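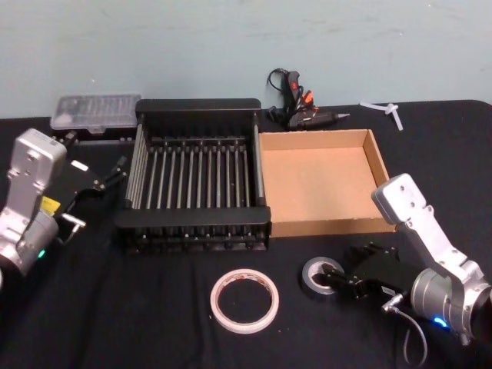
The two-arm bench at Pirkport, with the rack, tray and tape rolls used in sorting work.

Meinrad Kälin keeps the equipment budget for the Pirkport workshop in a single spreadsheet, and he opened it before he sat down. The first line is the arms. He doesn't spend much time on it.

"Everyone asks what the arms cost," Kälin said. "That was one purchase order and one signature. I've spent more hours on grippers and cables."

Pirkport bought its pair through Talico, a reseller, after getting a second quote from Camenzind. The quotes were close on hardware. Kälin went with Talico on the support terms, which included a loaner if a joint had to go back for repair.

"Camenzind was a little cheaper up front," he said. "But shipping an arm was on us, both ways. I put that in the sheet and they came out even, and then the loaner decided it."

His advice to a shop buying its first pair is to plan the bench before the order goes in. That means reach, table depth, where the power comes in and what the arms will be asked to pick up. Pirkport spent $453 on the table covering, containers and small items for handling. Kälin charges those to the project and replaces them as needed.
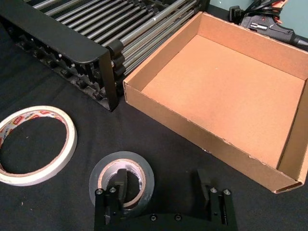

"Tape is a good one to start with," he said. "You can grab it from the outside or put a finger through the middle. A cardboard tray costs next to nothing. If you crush it, you get another one. I would not start with your customer's parts."

Wrist cameras were a separate line, $1,307 with mounts and cables. Ambros Auer, who runs the bench, had asked for them in the first round and was turned down. He got them in the second.

"I should have argued harder," Auer said. "We paid for installation twice. The overhead view is fine until the gripper is between you and the thing you want."

Auer also wanted spare finger pads on the shelf. Those are $175 a set from Odico, and he now orders two sets at a time.
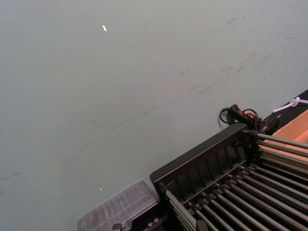

View from a wrist camera, with the rack at lower right.

For this year Kälin has set aside $3,056 for upkeep, covering pads, cables and one service visit. Software is budgeted separately. He has no plans for a third arm.

"Ambros would take one," he said. "I'd like to see the two we have booked every day first."

Auer said he would settle for a deeper table.

January 6, 2018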